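2 min read

# Clidatance: the snack bed notes

Hi! I'm Floor Vanhove and I keep this folder. It's my collection of notes and pictures on clearing up after people eat in bed: cans, cartons, wrappers, peels, crumbs, all of it. I started it in March with one notebook and a lot of opinions, and it has grown to 400 pictures across 16 bedding setups (yes, I did a lot of laundry).

## What's in here

- `polar/` has the plain white sheets
- `michiels/` has the patterned ones, so cherries, stripes and plaids
- `iser/` is bedding with fleece blankets and pillows in the way
- `notes.md` is me rambling about sorting

## How I sort

I use 7 groups and I try to stick to them: cans, cartons, boxes, trays, wrappers, tissues, and fruit bits. A milk drink can goes under cans even when it's crushed. A biscuit box with the top torn open is still a box, whatever is left inside. Tangerine peels are fruit bits, and so is the stem if one came off with them.

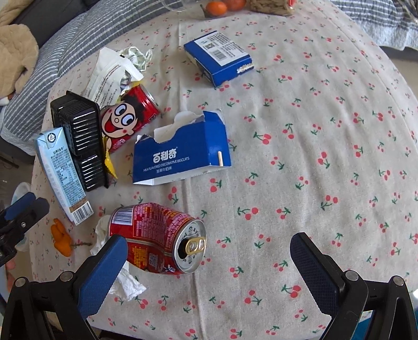 Wrappers are where I keep changing my mind. Foil and plastic go together for now, because half the time I can't tell which I'm looking at once it's crinkled up. Tissues get their own group since they love to hide under things, and I always want to grab them last. Whole tangerines don't count as trash, please leave those alone! Same for glasses and any snack bag that's still got food in it.

Patterned sheets are harder than I expected. Small red prints and red cans make a busy mix, and I've squinted at a few of those for way too long.

## Known problems

- 29 pictures still have no group labels, I'm getting there
- black trays standing on edge are sometimes filed under boxes (my mistake, fix coming)
- spelling of snack names is all over the place in `notes.md`

## Changes

25/04/2019: split tissues from wrappers, renamed the plain sheet folder to `polar/`, took out some doubles.

If you find something in the wrong group, send me the file name and what you'd call it.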